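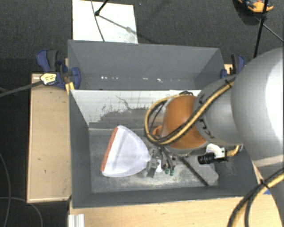 Packaging and Materials Handling
Handout 4: Bins, dividers and soft packs

Reading before class: Bosman course reader, section 16. Bring the load sheet from Handout 3.

1. Why bins are divided

A deep bin with nothing in it to hold the goods lets them slide and settle on top of each other. A divider gives each kind of item its own space. Dividers run either lengthwise or across. A lengthwise divider suits long packs, and it doesn't have to sit in the middle. An off-center divider gives one narrow compartment and one wide one, so two pack sizes can share a bin.

Set the divider before loading. Moving it in a loaded bin crushes whatever is next to it.

2. Wear

Divider panels take most of the contact in a bin. Look for:
- scratches on the faces
- branching lines that could be cracks
- worn patches, often low on the panel
- specks and dirt

Scratches alone are not a reason to replace a panel. A line that you can feel with a fingernail is. Write it on the wear sheet with the bin number and the compartment.

3. Soft and translucent packs

Thin plastic packs fold when they are lifted. If the pack is held at one end, that end gathers and the rest spreads out like a fan. The folds can hide the label, and a glossy surface throws glare back at the reader. Check labels with the pack lying flat.

A colored strip along one edge helps the packer see which way the pack is turned. In the Brellau exercise, all strips face the same end of the compartment.

4. Terms

Compartment: the space between a divider and the bin wall.
Footprint: the floor area an item covers when at rest.
Fill height: the distance from the bin floor to the top of the load.

5. Exercise

The Vollness order is for 1000 soft packs in two sizes. Choose a divider position, sketch the bin from above, and give the fill height for each compartment. Work in groups of 5. Hand in one sketch per group with the completed load sheet.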